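3.2 Furniture placement and usable floor area

Room layouts were recorded in 162 single-section and double-section homes on three residential sites, Cisden, Nepia and Toltberg. Each living room was measured wall to wall at a height of 40 inches, and the footprint of every item of furniture wider than 12 inches was drawn to scale. Rugs, floor lamps and wall-hung shelves were left out of the footprint but noted on the survey sheet. A total of 533 seating items were drawn, of which 312 stood with their backs directly against a wall.

Usable floor area was defined as the part of the floor that a resident could cross on a path at least 30 inches wide without moving anything. This is stricter than the open-floor measure used in our earlier work (Collado, Section 2), which counted narrow gaps between a sofa and a side table as open floor. Under the stricter rule, the position of the main sofa had less effect than the position of the dining table. In narrow rooms the table usually stood between the kitchen opening and the seating area, and the clear path ran along one side of it only.

Sofas set away from the wall did not reduce usable floor area where the gap behind them could serve as a path. Where the gap was between 6 and 29 inches it counted as lost floor. Most of the floated sofas in the single-section homes fell in this range. Residents tended to use the gap for storage – folded chairs, boxes, spare leaves for the table – and several described it as helpful even though it scored zero on our measure. We return to this point in Section 5.

3.3 Color and surface finish

Wall color was matched by eye to the Davska card set under daylight, with the ceiling lights off and the blinds fully open. Two surveyors made each match separately. Where they chose cards more than two steps apart, a third match was made and the middle value kept. Dark feature walls were treated as a separate class, because a single lightness value for the whole room would hide the contrast between the end wall and the long walls.

Rooms with a dark end wall were judged shorter than they were by visitors, and rooms with a dark long wall were judged narrower. The effect was weaker in rooms with windows on two sides. Finish mattered less than expected. Matte and satin paints of the same card value gave similar estimates, though satin walls drew more comments about glare in the afternoon. Fabric wall coverings were too few to be analyzed and are listed with the other excluded cases in Appendix B.

Figure 4. Dark fabric background with colored lettering.

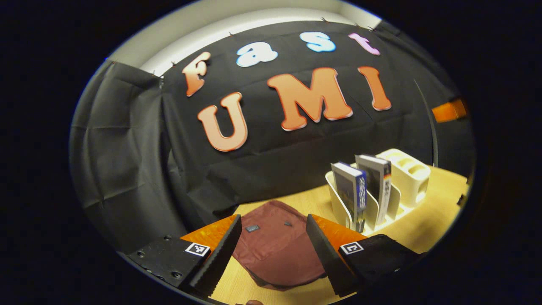 799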